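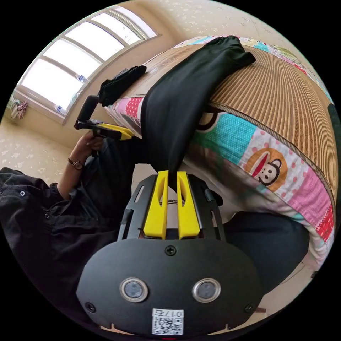

Black trousers, folded on a bed: how do you stop them picking up fluff? I have 20 minutes before I leave and no table. A bamboo mat over a patchwork quilt with monkeys on it is my whole ironing department.
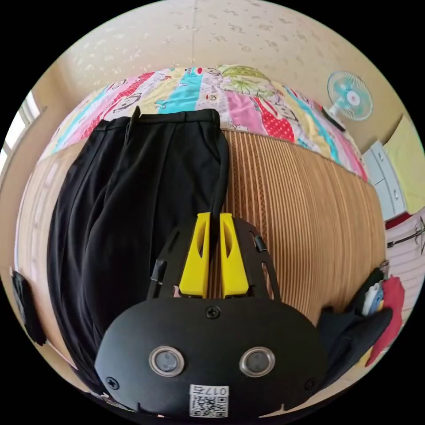 Lint roller afterwards, obviously, but I'd like a proper fold first.
— Renata Malinowski

Nosten
Match the inseams, fold in thirds from the hem. Smooth with your palms — flattery won't work.
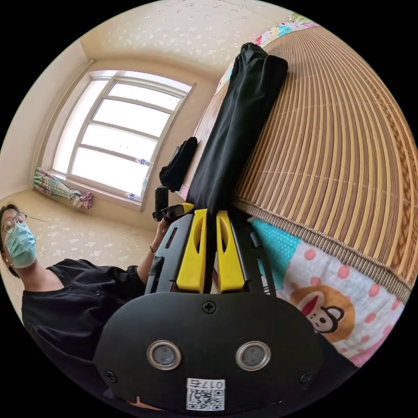
Then roll, if the bag is narrow.

Skilora
just buy gray ones
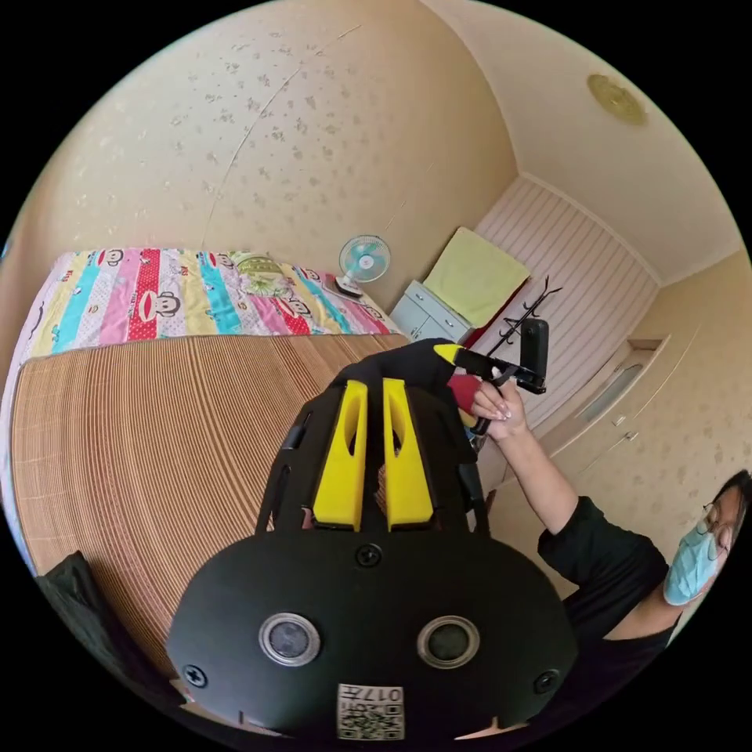
Does the crease survive rolling?

Mostly, if you roll from the hem and hang them up that night.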